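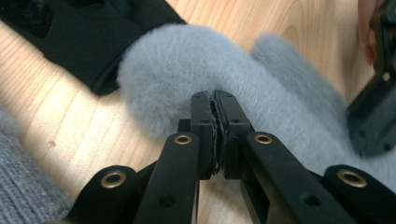
19/05/2019 – fur, mittens and the planner

Long one today, and my head is still full of quaternions, so forgive the rambling. The fur won again in the morning. Ezequiel wrote the contact estimator in January for cardboard and plastic, where you close the fingers, the width stops changing and you call that a grasp. Fur doesn't stop! It just keeps giving a little, and the width signal slides down in this lazy curve until the timeout fires and Plonda (our planner, I still love the name) decides it's holding air and starts over. I must have read that same log line a hundred times by lunch.

So I ripped out the plain threshold and put in a slope test over a window of 33 samples. If the width is still shrinking but the shrinking has slowed down, treat it as soft contact and let the planner go on to the lift. Ezequiel doesn't like it. He says I'm teaching the estimator to be optimistic, and he'd like a proper compliance model with a parameter per material. He's probably right, but his version is a month of work and mine was eleven lines before coffee.

Replayed the old logs through it afterward. The fur ones look so much better that I got up and walked around the room a bit. The knits are mixed. A thin one squashes flat almost at once, so there's barely any curve to look at, and the new test and the old one argue with each other for 18 cycles before anything happens. I put in a tie-break and a very rude comment that I need to delete before Janka reviews it.

Janka Vondráček, by the way, spent her afternoon on time sync, poor thing. Gripper poses and hand poses come in on separate clocks, and the offset between them was wandering over a session. Not by much, but when you're training a policy on where the fingers were when they closed, "not by much" is enough to make it grab next to the thing instead of on it. She found the drift in segment 1937 first, and then of course in everything recorded after it.
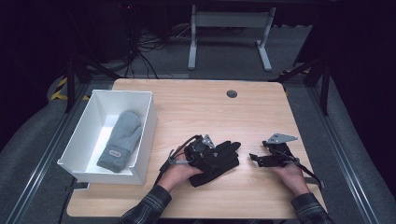 Her fix is to re-estimate the offset every 900 frames and interpolate in between, and she wants it inside Surdu, the loader, so nobody has to remember to run a script. I said yes immediately because I am exactly the person who would forget to run the script. It does mean the cache gets rebuilt from scratch tonight. I started it before I left and the progress bar was being very shy.

Oh, and the frames thing! Half an hour lost to a sign flip in the wrist transform, which I had introduced myself, last week, with a commit message that said "cleanup". Left and right were mirrored in the viewer and I kept blaming the calibration. Ezequiel spotted it from across the desk and was pretty gracious about it.

Tomorrow: check the cache, sort out the tie-break for thin knits, delete the rude comment. Dinner was toast.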